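Refurbishment of Desktop Computers for Classroom Use
Final Report, Introductory Hardware Project
Students: Maysoun Issa, Jaime Fonseca
Supervisor: Teresa Tavares
Brakcombe Technical College

1. Purpose

The project examined whether retired office desktops could be returned to service as typing and research stations for the Tudton reading room. The college received 27 tower computers in July. The reading room required 22 working stations and set a budget of 700 dollars for replacement parts.

2. Method

Each tower was assigned a record sheet before its side panel was removed. Dust was cleared from the vents, and cable connections were checked against the maintenance notes prepared by Clementina Falcão. Expansion cards were taken out and stored separately. Towers that failed to start were tested again with a known good power supply and a single memory module.

Work on the motherboard was carried out with the tower lying on its side and the side panel off. Students were required to disconnect the power cord and to touch bare metal on the case before handling any part.

3. Observations

Cable routing took more time than expected. In several towers, loose wires crossed the board and made the memory sockets difficult to reach.

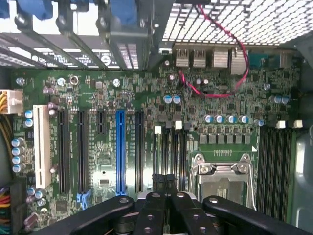 Labels were therefore added to the record sheets to show which connector each bundle belonged to, and wires were tied back before the panel was replaced. This step was adopted for all later towers.

4. Results

The reading room received the 22 stations it had requested. The remaining five towers were kept for spare parts. Purchases came to 157 dollars, spent mainly on memory modules and clock batteries.

5. Recommendations

Future groups should sort screws by type at the start and agree on one form of cable label.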